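From: Marlene Fraser
To: Atcombe Home Woodwork list
Date: January 17, 2019
Subject: Re: oil for a kitchen worktop

Dzifa Laryea wrote:
> We put in a butcher-block top in October and I've given it 3 coats
> of mineral oil. It still looks thirsty by the sink. Should I switch
> to something harder, or keep going?

Hello Dzifa, and hello to everyone I haven't written to since the holidays!

Keep going, is my feeling. A new top drinks a lot in its first winter, and with the heat running ours wanted a coat every couple of weeks (I did it at night, after the dishes, with the radio on). Warm the bottle in a pan of water first — it goes in much more easily — and wipe off whatever is left standing after an hour or so. Mine is a pale top too, and I've grown fond of the little dark marks in it.
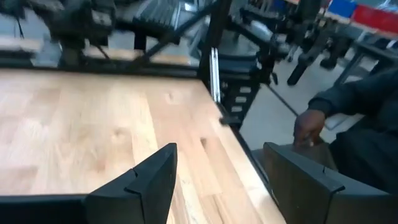
Zofia Szewczyk told me over the phone that she gave up on plain oil near her sink and went to a beeswax mix, which she rubs in with an old T-shirt and buffs the next morning. She says water beads up on it nicely, though it does need up to 4 days before she'll set anything heavy down.

I may try that on the end by the faucet. Do write back and tell us how you get on, and say hi to your mother.

Warmly,
Marlene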